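# 핸도라(Handora) 소개

천 다루는 손동작 기록 키트 만듭니다. 장갑, 마커 큐브, 손에 쥐는 그리퍼 툴. 빌려드리기도 하고 저희가 직접 기록해서 드리기도 하고요. 소개 페이지 오래 비워놨다가 목요일 납품 나가기 전에 급히 씁니다. 문장 거친 건 양해를.

## 어쩌다 시작했나

Iddrisu Alhassan하고 Bogdan Czerwiński, 둘이서 시작. 이드리수는 세탁 공장 자동화 라인 유지보수를 오래 했고, 보그단은 산업용 센서 쪽. 수건 개는 로봇을 팔겠다는 업체는 많이 만나봤는데 셔츠나 체크무늬 행주처럼 제멋대로 구겨지는 물건 앞에서는 다들 말이 짧아짐. 물어보면 늘 같은 얘기였습니다. 사람이 어떻게 잡는지 쓸 만한 기록이 없다.

그래서 그 기록부터 만들기로 했어요. 첫 장갑은 보그단이 주방 식탁에서 바느질했고, 두 번 빨고 망가졌습니다. 지금 쓰는 건 3세대.

회사 이름은 hand 에다가 아무거나 붙인 겁니다. 깊은 뜻 없음. 법인 등록할 때 후보가 세 개 있었는데 도메인이 남아있던 게 이거 하나.

## 뭘 빌려드리나

기본 키트는 두 가지입니다.

- **키트 2150** – 센서 장갑 한 켤레, 장갑 위에 올리는 마커 큐브 두 개, 케이블 일체. 천, 끈, 봉투 작업에 맞춤.
- **키트 3063** – 위 구성에 카메라 달린 핸드헬드 그리퍼 툴 추가. 손 가까이서 보는 시점이 필요한 팀용.

장갑 사이즈는 S / M / L. 손목 둘레 미리 알려주시면 스트랩 맞춰서 보냅니다. 왼손잡이용 따로 없어요, 양손 다 기록하니까. 케이블은 소모품 취급이라 끊어져도 변상 없음. 큐브는 떨어뜨리지 마세요. 모서리 깨지면 교체비 나옵니다.

설치는 반나절 보시면 됩니다. 책상 하나에 전원 콘센트 있으면 되고, 처음 쓰시는 팀은 저희가 첫날 같이 있습니다. 장갑 끼고 캘리브레이션 하는 거, 글로 읽으면 복잡한데 옆에서 한번 보면 금방 함.

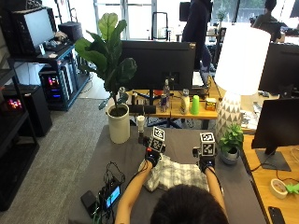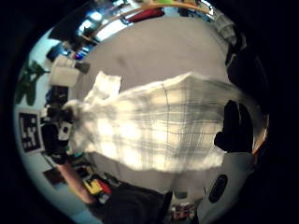
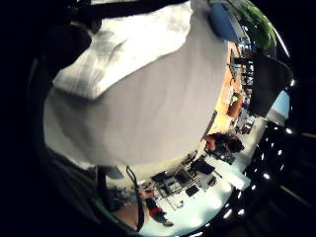 기록 대행도 합니다. 작업자까지 저희 쪽에서 섭외. 보통 한 작업당 2000회 단위로 계약하고, 중간에 천 종류 바꾸는 건 한 번까지 무료. 그 이상은 견적 다시 뽑아야되요. 데이터는 암호화 디스크에 담아서 택배 아니고 직접 전달. 클라우드 원하시면 말씀 주세요, 되긴 하는데 업로드가 느립니다.

작업자분들께는 촬영 전에 동의서를 받고, 쉬는 시간 꼭 넣습니다. 장갑을 오래 끼면 손에 땀 차고 동작이 흐트러져요. 일정 급하다고 쉬는 시간 빼달라는 요청은 안 받습니다. 이건 협의 사항 아님.

## 같이 일한 곳

**클런리(Clernley)** – 호텔 린넨 접기. 첫 고객. 베갯잇으로 시작했다가 나중엔 목욕가운까지. 목욕가운은 허리끈 때문에 고생 많이 했고 그때 배운 걸로 큐브 위치를 바꿨습니다.

**번소프(Burnthorpe)** – 중고 의류 분류 라인. 단추 있는 옷 없는 옷 섞어서. 8월에 2차분 들어갑니다.

**구레츠키(Górecki)** – 재봉 공방에 붙은 작은 연구실. 규모는 작은데 피드백이 제일 꼼꼼함. 장갑 손등 스트랩 수정안도 여기서 나왔고, 지금 판매되는 버젼에 그대로 들어가 있어요.

## 안 하는 것

로봇 본체는 안 팝니다. 문의 많이 오는데 진짜 없어요. 학습 모델도 저희가 만들어드리진 않고, 데이터 포맷 맞춰드리는 데까지만. 물 닿는 작업(설거지, 손빨래)은 장갑이 못 버팁니다. 방수 버전은 보그단이 시험 중이고 날짜 약속은 못 드림.

얼굴 나오는 촬영을 꼭 해달라는 건도 거절하고 있습니다. 얼굴이 들어간 구간은 납품 전에 가림 처리하고, 처리본만 나갑니다.

## 견적, 문의

메일에 이것만 적어주세요.

1. 다룰 물건 (천이면 재질, 크기)
2. 필요한 횟수
3. 장소, 저희가 갈지 장비만 보낼지
4. 희망 시작 시기

답장은 보통 이드리수가 합니다. 기술 질문은 보그단. 전화는 오후 2시 이후가 잘 받아요, 오전엔 둘 다 창고에서 짐 싸고 있습니다. 방문 상담은 목요일만 되고 미리 연락 주셔야 합니다. 주차는 건물 뒤쪽.

가격표는 정리되는대로 올릴게요. 그 전엔 메일로 물어보시면 바로 보내드립니다.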